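Print room: leaving the lines on

The print room at Ludomgate is open again, with a new price list and a change to how finished parts are handed back. From now on parts will be returned as they come off the printer, with supports removed and no sanding unless you tick the box on the form. 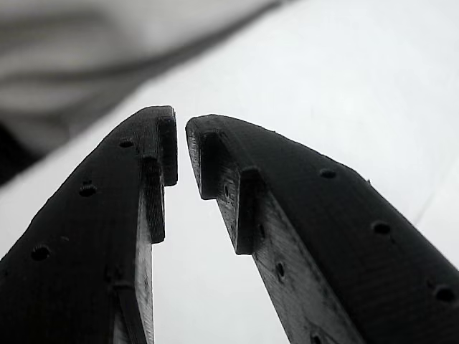
Last changed: May 23, 2024

Most members who replied to the Bevan bench survey in December said they would sooner have their parts early than have them smooth. Fine parallel lines and a slightly rough, matt surface do no harm on a bracket or a jig, and in dark colours they mainly show where light catches a side face or an edge. If you want a part for display, allow an extra 4 days for finishing.

Steps and small ledges are harder to sand than broad curved faces. Please mark on your drawing any face that has to sit flat against another part, and we will leave the rest alone. The same goes for round holes. Tell us which ones take a screw and we will clean those out by hand.

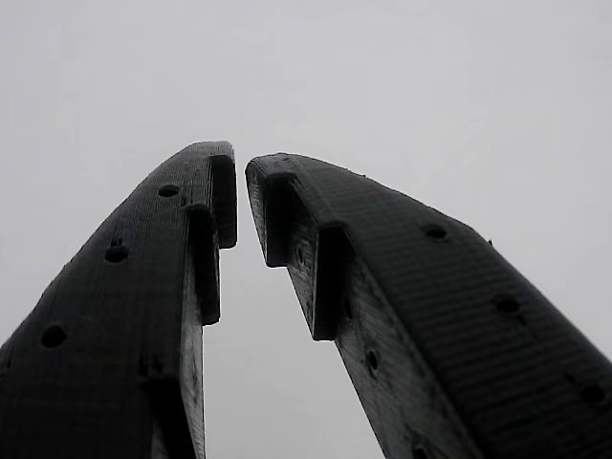
Dark surfaces with fine lines and a row of round holes.

Charcoal and black are in stock. We have 6 reels of each from Plurkance, and the pale grey is on order. Jobs under 50 grams go in the small tray by the door, and anything heavier goes on the Grenura shelf with its job number on a tag. Untagged parts are kept for a month.

Job 281 is still waiting to be collected. Forms are on the hook inside the print room door.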